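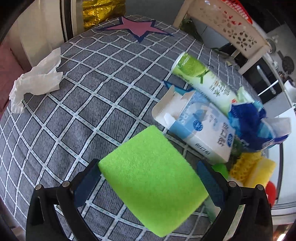

Heltell has opened enrolment in a Phase 2 trial of Ploleo, a topical gel intended to reduce the severity of hand-foot syndrome in adults receiving oral chemotherapy for solid tumours. The syndrome causes redness, swelling, peeling and pain on the palms and soles, and is a common reason for lowering or delaying a dose. Grade 2 and grade 3 reactions interfere with ordinary tasks, and participants will be asked each week about pain when gripping common household items, among them a sponge with a scouring surface such as the lime-green one shown. Their answers will be recorded beside a clinical grading of the skin on both hands and both feet.

The trial is randomised, double-blind and vehicle-controlled. It will enrol 500 participants at 7 cancer centres. Each participant will apply Ploleo or the vehicle gel twice daily, starting on the first day of chemotherapy. Participants allocated to the vehicle arm will receive a gel of the same colour, odour and consistency.

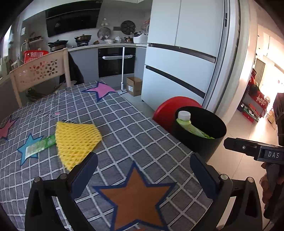

*Open gripper above an orange star on a tablecloth.*

The primary endpoint is the proportion of participants who develop a reaction of grade 2 or higher. Secondary endpoints are time to first reaction, chemotherapy dose intensity, patient-reported hand function and local tolerability. Tumour response will be monitored as a safety measure. Blood samples will be taken to measure systemic absorption of the gel.
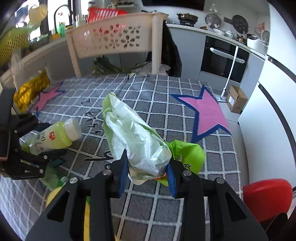 **CLUMBERG, July** – Screening has begun at the Clumberg coordinating centre. The remaining sites will open in stages as local ethics approvals are received. Laboratory analysis will be carried out at Mangundap, where blood samples will be stored and processed in batches.

Eligible patients must be 18 or older and scheduled to start a chemotherapy regimen specified in the protocol. Patients with active skin infection, open wounds on the hands or feet, or a known allergy to any component of the gel are excluded. Treatment will continue for 11 weeks, with a final skin assessment at the end of that period.

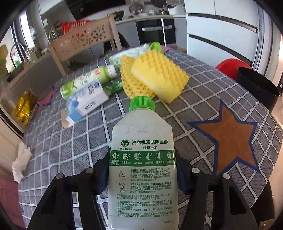 ## About Ploleo

Ploleo is an investigational product and has not been approved for sale. Its safety and efficacy have not been established.

## About Heltell

Heltell develops topical treatments for the skin effects of cancer therapy. Media enquiries should be directed to the Heltell communications office in Clumberg. Patients should speak with their treating oncologist about eligibility.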